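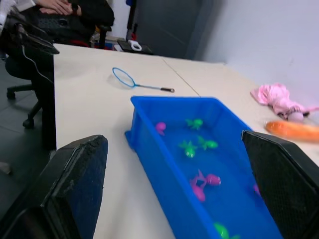

Kenneth Skinner wrote under my review of the rain suits that a splash mat is only a towel with a higher price, and that parents who buy one will be using towels anyway by the second week. I have thought about this comment many times, because at that moment I had already ordered the Punwood mat, and it was not cheap.

Now I have used it for four months, so I can give an answer.

The mat has two layers. The upper one is soft and drinks the water, the lower one is rubber and should keep the floor dry. It measures 74 by 70 centimeters and weighs 914 grams on my kitchen scale when dry. For one child with a tub of water and some toys this size is enough. For two children it is not, and my older son always ends up with his knees on the wood floor.

How much does it hold? I poured water on it slowly from a measuring jug. After one liter the surface was wet to the hand but nothing came out at the sides. With a bit more, a small line of water appeared at the corner where the two layers are sewn together. The seam is the weak place of this mat. I wrote to the shop, Trestus, and received a polite reply from Innes Guthrie, who suggested to turn this corner away from the door. I did it. It helps a little.

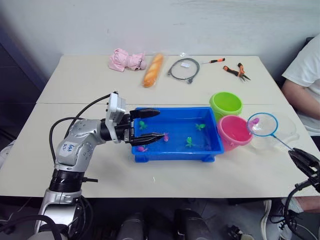

Drying is the part I like less. In July on the balcony it was dry before dinner. Inside the apartment it needs until the next afternoon, and if you fold it wet it will smell - I made this mistake one Friday and had to wash it twice. The label permits the washing machine at low temperature, without softener. The rubber still looks fine, only the printed fish have lost some color.

I also borrowed the Brustum mat from my neighbor to compare. It is thinner and dries faster, but it moves on a smooth floor when a child steps on it, and for me this decides the matter. The Punwood stays where you put it, even on tiles with water already on them.

So, is Kenneth right? Partly. I still keep one towel near, for the feet and for the corner. But before the mat I was washing a pile of towels after every water play, and the floor near the window has a dark mark from that time which I could not remove.

I would buy it again in the larger size. The straps for hanging are too short, by the way, and I replaced them with string.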